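Shop Chores Working Group
Minutes, regular meeting, Dec 4, 2019
Back office, Badawi Supply

Present: six members, two guests from the Holeo store. Quorum OK. Started ten minutes late, projector again.

1. Minutes from October. Approved, one fix: shelf labels were the Tireo branch, not Badawi.

2. Money. Balance 3,180. Paid out 198 for bins and tape. Still owed 355 by Holeo for their share of the workshop day, guests say check is coming. No questions.

3. Can the arms do chores yet. Main item, took most of the evening.

Report from the member who went to see Sultach. Short version: picking up one thing off a clean table, yes, mostly. Putting away a whole counter at closing, no. Sultach people were upfront about that.

Discussion on what counts as a chore. Holeo guest said nobody at the store needs a block moved, they need the returns cart emptied. Reply from the chair: returns cart is forty kinds of item, start with one. Guest not convinced. Others said pens and markers are a fair test, every checkout has them lying around and they never go back in the cup.

Looked at pictures at this point.

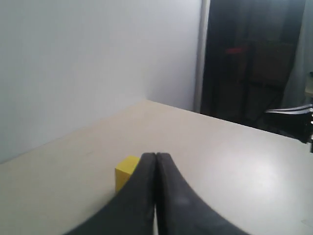
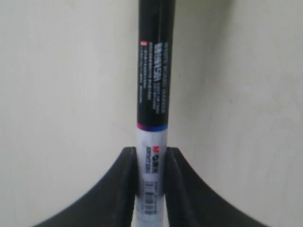 Minutes taken by the secretary, Shop Chores Working Group
Typed up same night, corrections to the group mailbox

3. (cont.) Points raised on the pictures:

- Yellow cube is next to the fingertips, fingers closed. Member asked how close the arm has to get before it can grab. Depends on the software, per the report. Wants a real answer from Sultach.
- Marker is held upright, by the white part. Several liked that. Question whether it could then go in a cup, cap end up or down. Not known.
- Barcode on the marker is partly between the fingers. Holeo guest: if the arm is going to scan stuff it cant hold it there. Good point, add to list.
- Plain wall, pale table. Real stockroom has tape, dust, receipts, somebodys lunch. Ask for a try on a messy surface.

Household side. One member wants laundry and dishes kept on the agenda, says thats where people at home would pay. Long back and forth. Folding towels: everyone has seen a video, no one has seen it in person. Dishes: worry about glass. Agreed household stays on the list but behind shop work till spring.

Speed. Argued whether slow matters. Overnight, maybe not. During open hours yes, customers waiting. Somebody pointed out a slow arm still needs a person nearby for drops and jams, so where is the saving. Not settled.

Jobs. Tireo clerks asked their rep to bring this up. Nobody at the table wants to cut hours. Motion to put in writing that any trial is on top of current staff and not instead of. Seconded, passed, one abstained.

Motion to set aside up to 500 for a one day trial at Holeo, small items only, pens markers tape rolls. Seconded. Amended to add "on an uncleared counter". Passed as amended.

4. Trial details. Needs a table that doesnt wobble, an outlet, and room to keep customers back. Holeo to measure the corner by the returns desk. Insurance: Badawi office will call and ask. Sunday morning before opening preferred.

5. Other business. Key to the side door is missing, whoever has it bring it back. Coffee fund low. Request to end meetings by nine, no vote.

Action items
Secretary: send question list to Sultach (reach, scanning, messy surface, cup)
Holeo: measurments, and the check
Badawi office: insurance call
Tireo rep: take the staffing motion back to the clerks

Adjourned 9:20. Next meeting at Tireo, date by email.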